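Progress report: comparing fingertips for two-arm food handling
Prepared for Primex by the Clundska bench team, Prarnville
16/04/2021

We are very glad to send this one in. The second stretch of the grant went mostly into side-by-side trials of fingertips, and we have far more to show than we did in our last report.

The question you funded is a simple one to ask: which fingers should go on a pair of low-cost arms that have to handle uneven, hard-to-predict food items? Boxes and cups were easy for everything we tried. Roots and bulbs are where the differences show up, so that is where we have put the hours.

Since the last report we have logged 640 trials, which brings the project total to 3,828. Each item gets 10 attempts per finger setup before we swap anything, and the controller settings stay fixed for the whole block. We also moved to wrist cameras for all logging. It took 2 tries to find a mounting angle we liked, but the footage is so much more useful than the overhead view that we wish we had done it at the start!

Ginger has become our favorite test item. No two pieces have the same shape, the knobs get in the way of a clean grip, and a plate underneath limits how low the fingers can go.

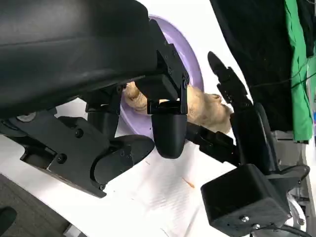

Wrist camera view: ginger on the plate, with a rounded fingertip on the left gripper and a narrow finger on the right.

The rounded pads are doing better than we expected. They forgive a few millimeters of error in the approach, and they settle into the dips between knobs nicely. The narrow fingers are pickier about where they land, but they get into tight spots near a plate rim that the pads can't reach. Using one of each is starting to look like a strong option, and we are excited to give it a full set of trials.

On the controller side, the Fekete board is now running both arms. Timing between the two is much steadier than with our old setup, although we still see a short lag when both grippers close together. We have a fix on the bench and want to test it before we change anything in the main trials.

Still open: cable routing at the wrist, which costs us time at every finger swap, and a better way to score partial grips. Spending is on plan. Next we will run the mixed pair on the full item list, then start on softer foods. The complete trial logs will come with our August report.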